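Hi Stamatia,

November went better than I feared. We've got 58 usable xiangqi episodes for Tovia now, all done with the hand-held gripper, and I've stopped dreaming about chess pieces (mostly). The yellow fingertip pads grip the round pieces nicely. Setting one down square on a grid point is still the slow part, and I threw out almost a whole afternoon of takes where I'd nudged the neighbors – my own fault, I was rushing! 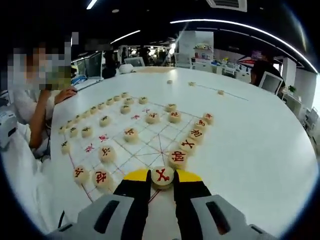 Jomar thinks we should keep some of the nudges in, labeled, so the model gets to learn what a recovery looks like. He'd also like each move described in words before it's recorded, and he wants left-handed takes too.

I'm sold on the first two. The left-handed takes I'd put off until Lovely is back from Domville, as she's the only one of us who can do them without knocking half the board over.

Money is fine. I do need 3 more spare sets of fingertips, and a yes or no on the second table before I book the room again.

Charito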